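Drelldale Parents Board > TV and Celebrity > Magazine baby interviews, worth reading or not?

cornavo_mum
Wed 7 June
I bought one of the glossies at the checkout for the first time in years. It had a nine-page spread on a soap actress and her husband expecting their second. Two of those pages were words and the rest was her on a couch in various cardigans. Does anyone still get something out of these? I used to read every one when I was pregnant.

Our own second is due in November, so I'm the target audience, I suppose.
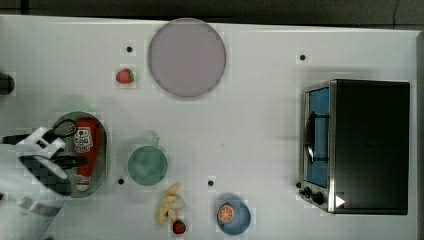
Histano reckons the interviews are all written by the publicist now and the couple only sign off on them. I wouldn't go that far. The one in question had a bit where the husband complained about the hospital parking, and no publicist is writing that.

yatsenko77
They leave one grumble in so it sounds natural. Same with the name. They always say they've got a shortlist and can't agree, then it's announced the day after the birth with a matching blanket.

Histano
I said most of them, not all. The questions get sent ahead and anything about money or work comes back crossed out. You can tell when you read two from the same month. Same order, same answers about cravings.

cornavo_mum
Fair enough, but I don't mind the cravings. I'd rather read that than who unfollowed who.

lowtide
I disagree with most of this. I read them for the midwife bits. The older interviews had a column down the side with practical advice and that was how I heard about packing two bags for the hospital. The new ones have a list of where to buy the pram. 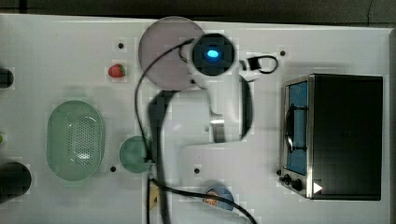

Prams are my main complaint too. The one in the last issue was $1,826 without the rain cover, and it was described as a sensible choice. My mum pushed us around in a second-hand one with a squeaky wheel. Our lot would be just as happy with a plain round toy plate like the lavender one in my photo, and I don't see a celebrity nursery with anything like that in it. It's all beige.

yatsenko77
Beige photographs well. I don't think it's a conspiracy.

lowtide
Didn't say it was. I said it was dull.

cornavo_mum
My daughter is 2 and wouldn't last a minute in a beige room. She likes red, and she likes food she can squash.

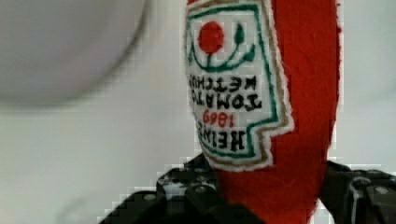
Related threads in TV and Celebrity

Soap couples who kept the baby's name quiet (11 replies)
Do you still buy magazines or just read them at the hairdresser's?
Finding out the sex on live TV, yes or no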